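纺织品整理与洗护 第五讲讲义
超细纤维织物:结构、吸水与日常洗护

一、本讲范围

上一讲讲了棉和麻,本讲讲合成纤维里家用量最大的一类清洁用织物,即超细纤维毛巾和擦布。课前请把第四讲关于回潮率的两页再看一遍,第三节要用到。实验课仍在星期六上午,地点不变,请自带一块旧毛巾,材质不限。

二、纤维与织法

纤维的粗细一般用纤度表示,单位是旦或分特。通常把单丝纤度在1分特以下的纤维叫超细纤维。各国、各行业的划分不完全一致,考试以本讲义为准。

市面上的超细纤维毛巾多为涤纶与锦纶的复合丝。纺丝时两种聚合物先做成一根较粗的复合丝,截面像切开的橙子,织成布以后再经碱处理或机械处理使其裂开,这一步叫开纤。开纤充分,单丝截面呈楔形,棱边明显,布面吸水快;开纤不足,布面发滑,水珠在表面滚动,擦过的地方留水痕。拿到一块新毛巾,先滴一滴水在上面看它多久渗入,比看标签可靠。

织法分经编和纬编两种。经编毛巾尺寸稳定,不易脱圈,适合反复机洗;纬编毛巾手感较软,但容易勾丝。毛圈剪开以后成为割绒,绒面柔软,适合抛光和擦干;不剪开的毛圈摩擦力大,适合去污。有些毛巾一面长绒、一面短绒,使用时先短后长。

三、吸水的原理

棉的吸水有两部分:水进入纤维内部,以及水停留在纤维之间的空隙里。涤纶本身几乎不吸水,标准条件下回潮率只有0.4%左右,所以超细纤维毛巾的吸水主要靠第二部分。单丝越细,同样重量里的空隙越多,毛细作用越强。

由此可以推出三点。第一,拧干之后超细纤维毛巾比棉毛巾干得快。第二,凡是堵塞空隙的东西都会降低吸水性,柔顺剂、油脂、蜡都在此列。第三,绒毛倒伏或热熔以后,空隙减少,吸水性下降,而且热熔造成的损失不能恢复。 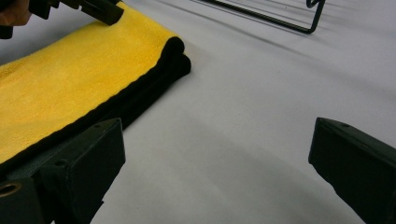 四、洗涤

首次使用前先单独洗一次,去掉浮色和生产中残留的助剂。深色毛巾头两三次都应单独洗。

水温以40度为限。标签写明可以更高的,按标签执行,但没有必要每次都用高温。洗涤剂用中性液体洗涤剂,用量取说明书推荐量的下限。洗衣粉在冷水里溶解不完全,颗粒留在绒毛中,擦漆面和玻璃时会造成划痕。

不加柔顺剂。柔顺剂中的阳离子表面活性剂会附着在纤维表面,手感变滑,吸水变差。已经误加的,可以不放任何助剂,用温水连续漂洗两遍,多数情况下能恢复一部分。

不与棉织物同洗。棉絮容易被超细纤维的棱边钩住,洗过一次就很难清干净。抹过地面或发动机舱的毛巾,不要再与擦餐具的放在一起洗,这一条与材质无关,属于卫生要求。

沾了油的毛巾先做预处理:用少量餐具洗涤剂涂在油渍处,静置5分钟,用手轻揉,再进洗衣机。沾了固化蜡或密封胶的部位一般洗不掉,把这块毛巾降级使用即可。

五、干燥与存放

阴凉通风处晾干最好。晾之前抖几下,让绒毛立起来。用烘干机时选低温档,不放烘干纸,烘干纸的作用与柔顺剂相同。不熨烫。涤纶在二百多度才熔融,但远低于熔点时绒毛已经会变形发硬。

完全干透后再折叠存放,最好放在带盖的盒子里,防尘比防潮更重要。不同用途的毛巾可以按颜色分开,颜色怎么对应用途由各单位自定,定了以后不要改。

六、包边与标签

毛巾的边有三种做法:锁边、包边和超声波裁边。锁边成本低,线迹外露,线头硬的时候会刮伤软漆面。包边是用一条窄布把毛坯边裹住再车缝,耐洗,但包边布与巾身的缩水率不一致时,洗几次以后边缘会起皱。超声波裁边没有线迹,适合要求高的擦拭,缺点是边缘容易散开。

标签最好能撕掉。缝死在边里的标签,剪掉之后残留的硬边要摸一摸,必要时挑出来。

七、案例:洗衣房的一次对比

去年十一月,Abdelkrim Berrada 在 Cendholm 的一家小洗衣房做过一次对比,数据曾在课上发过。他取同一批毛巾分成两组,甲组每次加柔顺剂,乙组不加,其余条件相同,各洗17次。结束后做滴水试验,乙组的水滴落下即渗入,甲组的水滴在表面停留7秒才开始渗入。洗衣房的 Csaba Hegyi 后来把甲组漂洗两遍重测,时间缩短,但没有回到乙组的水平。

这个对比有两处不足。一是只用了一种柔顺剂,二是当地水质偏硬,钙镁离子也会影响结果,而他没有用软水另做一组。写实验报告时如果引用这组数据,请把这两点一并写上。

八、实验课安排

每组两人。取自带的旧毛巾和实验室提供的新毛巾各一块,裁成同样大小的方块,完成下列内容:

1. 称干重,记录到0.1克。
2. 浸水后提起,等到不再连续滴水,称湿重,计算吸水倍率。
3. 拧干后挂起,每隔十分钟称一次,画出干燥曲线。
4. 在干燥的方块上做滴水试验,重复三次,取平均值。

旧毛巾如果说不清洗过多少次、用过什么洗涤剂,在报告里写“不详”,不要估填。

九、思考与阅读

试说明为什么同样克重的两块毛巾,割绒的和毛圈的吸水倍率会不同。再查一查洗涤过程中合成纤维脱落的问题,下一讲会用半节课讨论过滤袋和低转速洗涤。阅读材料为教材第六章前两节,脚注可以不看。

实验报告交到系办公室门口的信箱,封面写清组号。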